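Viletti Food Trail - progress report to Kemeys
From: Rawan Nassar

Quick one, as the quarter got away from me. Longer version with receipts to follow when the last two invoices are in.

Where we are

The trail map is done and printed. 70 places to eat and drink on it, from the fish counter at the harbor end up to the two cafes by the station. We had 284 suggestions in from residents, a lot of them for the same four bakeries. Cut it down by visiting. Every place on the map got one sit-down meal or one proper coffee, paid for, no freebies. I think that was the right call even if it ate most of the travel line (sorry).

Website live. 1471 downloads of the walking version so far. The driving version is hardly touched and I'd like to drop it and put the hours somewhere else. Tell me if that's a problem under the grant terms.

What went well

The lunch deals page. Set menus under one heading, by street, with days and times. It's the page people stay on. Restaurants now email us their changes without being chased, well, most do.

Clillell weekend. Nine kitchens took part, small plates, people walking between them in the rain and not seeming to mind. The lamb at the corner place sold out before two. The wine bar did a half-glass list so you could try things without wrecking your evening, and three others want to copy that in September.

Old listings finally gone. The last town guide was from 2015 and still sending visitors to a steakhouse that is now a dentist.

What didn't

Suno. The booking tool was meant to be in by now and it isnt. It works for big tables, not for twos, and twos are nearly everything we get. Have asked for a fix or our deposit back. Meanwhile places are taking phone bookings, fine for them, less good for our numbers.

Opening hours. Still wrong for some of the smaller spots on holidays. Need one person checking these monthly. Not in the budget at the moment.

Vegetarian info is thin. We asked everyone for it, got patchy answers, printed what we had. Two complaints, both fair.

Money

On track overall. Print came in under, travel over, they more or less cancel out. Nothing spent yet from the events line for fall. Would like to move part of it to the hours-checking job above. Form attached seperately.
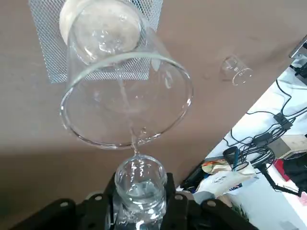 Viletti, April 15, 2022

Next steps, in no real order:

Reprint with corrections, small run only. The ferry office has asked for a stack and so has the hotel on the square.

Second eating weekend, September, likely the same streets plus the market hall if they'll let us have the evening. Kitchens to confirm by early summer. Prices per plate to stay the same as at Clillell, I've had pushback from two owners and am holding the line for now.

A short drinks page. Cider mostly, and where to get a decent pint for not much. Draft is half written.

Go back to the places that missed the first map. A couple of owners were upset, understandably, and one of them has since changed chef, so worth another dinner.

Decisions needed from you: the driving map, the budget move, and whether your logo goes front or back on the reprint. The printer wants artwork soon so the logo one first please.

Rawan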